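Plarkix classroom simulator, one school year in

Posted 23rd March
Filed under: software, clubs

I help run the after-school robotics club at our middle and high school campus, and back in the fall we moved most of our arm work over to Plarkix, a desktop simulator that lets kids program a robot arm on screen. I've had three parents and one teacher from across town ask me if it's any good, so I'm writing it all down once and then I can just send people the link.

Short version: yes, mostly, with some grumbling about the licenses and a lot of grumbling about the save system.

What we paid

We bought the club license, $795 for the year, through Sellport. You get 22 seats with that. We have more kids than seats, but they work in pairs anyway so it has never been a problem on a normal afternoon. It got tight the week before our showcase when everybody suddenly wanted their own machine. If you're a bigger club you have to jump to the next tier, and I couldn't get a straight price out of Sellport for that one. They kept offering me a phone call. I don't want a phone call! I want a number on a page.

Installing it

The download is huge and our school Wi-Fi is what it is, so I put it on a thumb drive at home and walked it from laptop to laptop. The older laptops took 40 minutes each. Once it's on there it runs fine, although you'll want to turn shadows down to medium on anything without a real graphics card. Kiprono Odera, who coaches with me, found a setting under Display that caps the frame rate, and that stopped the fans from screaming. Should be on by default if you ask me.

Building a scene

I love this part and so do the kids. You pick an arm, pick a surface, and then either place objects by hand or hit Scatter and let the program throw in whatever it has in its library. Scatter gives you the weirdest combinations, and the kids now have a house rule that you have to work with whatever you're dealt. No rerolling.

The current assignment is what we call the rim grab. The arm has to come down on something round, close on the edge and lift it without dragging it across the surface. Simple to say. One pair drew a steering wheel sitting on a big white container, with a shoe down below, and they've been at it for two meetings. They've named the shoe Gary.
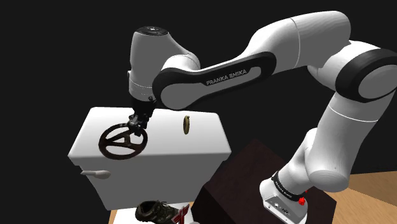
Programming the arm

There are two modes, blocks and script. Blocks is drag-and-drop and will feel familiar to any kid who's done that kind of thing in elementary school. Script is a cut-down Python. You can flip from blocks to script and see what your blocks turned into, which has been the best teaching tool in the whole package for us. You can't flip back the other way once you've edited the script, and it only warns you the first time. We had tears over that in the fall. Make a copy first!

The Franka arm is the one my group picks most. It has seven joints, so there's usually more than one way to reach the same spot, and watching a seventh grader figure out that the elbow can move while the hand stays put was worth a good chunk of the license fee to me. The approach angle is where the rim grab gets interesting. Come in with the fingers turned the wrong way and you're trying to pinch along the rim instead of across it. The kids who sketched it on paper first got there a lot faster than the ones who kept nudging sliders, and I've been saying so at every meeting since, probably to an annoying degree.

How good is the physics?

Good enough for us. Heavy things feel heavy, and a bad grip slips. Thin objects are a weak spot. Small rings and anything like a coin can jitter or sink into the surface if you press down on them, and one of our rings shot off into the black void behind the table and was never seen again. Felista Mfinanga, who's a junior and our best scripter by a mile, wrote to support about it and got a polite and useful answer back. They told her to raise the solver steps from the default to 40, and that did calm things down, at the cost of everything running slower. Worth knowing if your kids want to work with small parts.

Things that bug me

Saving. Projects save to the machine, not to an account, so if a pair sits at a different laptop next time, their work isn't there. We're back to thumb drives with masking tape on them. Cloud save is supposedly coming in May and I'll believe it when I see it.

The undo button only goes back through object placement. It does nothing for code.

The teacher dashboard is fine for seeing who's logged in and useless for anything else. I stopped opening it by Thanksgiving.

Also, the camera. Every time you reset a scene the view jumps back to the default spot, and then everyone has to zoom in again to see the fingers. You can store a view, but it's buried three menus deep.

Compared with the other one

We used Zirach the year before. It's cheaper and it loads faster, and for wheeled robots I'd still pick it. Its arms feel like an afterthought, though, and the gripper either has the object or it doesn't, no slipping, so the kids learned to be sloppy. If your club is all rovers, save your money and stay there.

Would I renew?

I already put in the request. The kids are writing real code and arguing about joint limits over snacks, and I don't have to lock anything in a cabinet at the end of the day. Four stars out of five. I'd add a half for the support person who answered Felista and take it right back for the save system.

If you've got the next tier up and know what it costs, please leave a comment, I'd really like to know before our budget is due.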